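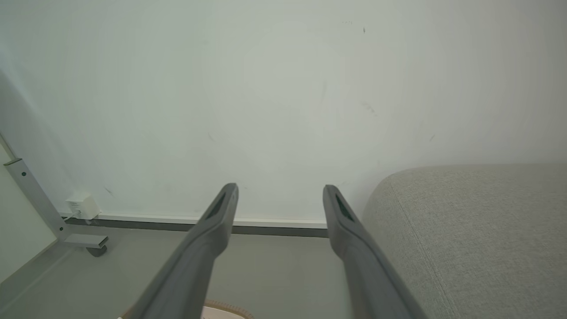

Opening: why the label is the last thing anyone thinks about

Good morning, and thank you all for coming in so early on a Sunday, I know some of you drove a long way. (Wait for the back rows to sit down.) I'm Khrystyna Kravchuk, I look after printing supplies at Dretby, and I've been fussing over ribbons and label stock for longer than I care to admit.

Tell the boatyard story now. They had bought a lovely polyester label, and they ran it with a plain wax ribbon because there was a box of it left on the shelf. By June the serial numbers were wiping off on people's sleeves! The labels themselves were stuck down beautifully. Pause, let them laugh, most of them have done the same thing.

Ribbon and stock are a pair

Go slowly through wax, wax-resin and full resin. Wax is fine for paper shipping labels and it's cheap, so please don't let me talk you out of it. Resin wants more heat and a slower print speed, and it wants a smooth film under it. Mention that Yurii Sirko ran our rub tests, 200 strokes with a solvent cloth on each sample, and 73 of the 95 samples were still readable at the end. Nearly all the failures were wax-resin on gloss film. Hand the sample cards around here, and ask for them back (last time we lost half of them).

Surface prep

Wipe, dry, press, leave it alone. Powder-coated housings are the tricky ones, and so is anything that has been polished with silicone. If somebody asks about cold warehouses, say we like to put labels on indoors and give the adhesive a full day before the item goes out.

Questions

Somebody from Bradness will want to know about bar code sizes. The short answer is to print it bigger than you think, and the long answer is on page 6 of the handout. Yurii can take the printer head questions, he's much more patient than I am.

Coffee is in the hall, on the left.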